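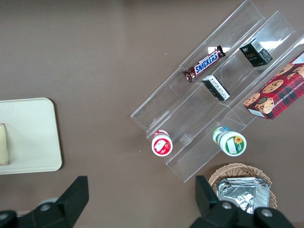

Wrist view, clear rack and basket, single frame.

Wrist camera loses the rack edges during remote-control demos

Posted by grgic_bench, January 6, 2024

I am collecting demonstrations by remote control for a shelf task: pick an item off a clear acrylic tiered rack and put it in the tray. The operator works from the wrist view only. The Snickers bar and the black boxes are easy to find, but the tier edges come through as thin gray lines and there is a white glare patch on the plastic. Operators misjudge the height of the tier and bump it. I have 70 episodes so far and 40 of them include a bump or a long pause before closing. Keep them, or start again? Would a second camera help?

Sharada Unnithan
Split the problem in two.

Glare first. Move the lamp or put a diffuser over it, then check the wrist view at every approach pose you use. A patch that is harmless at the start pose can land on the item once the arm is halfway down. Lock exposure before you record.

Depth second. Add a fixed side camera level with the middle tier and show it to the operator next to the wrist view. Record both streams with the same clock. If the policy will run on the wrist camera alone, keep the side view for the operator only, but expect hesitations that the policy cannot explain from its own input.

For the existing data, drop episodes where the rack moved. Pauses can be trimmed if the arm is still. I would not trim a slow approach.

undska_user
just put tape on the edges of the shelf

Saria
Tape works, but then the policy learns tape. If the final rack has none, don't. We guided the arm by hand for a similar rack in September and had fewer bumps, at the cost of hands in the fixed camera view. Foil packets like the ones in your basket gave us more trouble than the acrylic, so record those as a separate set.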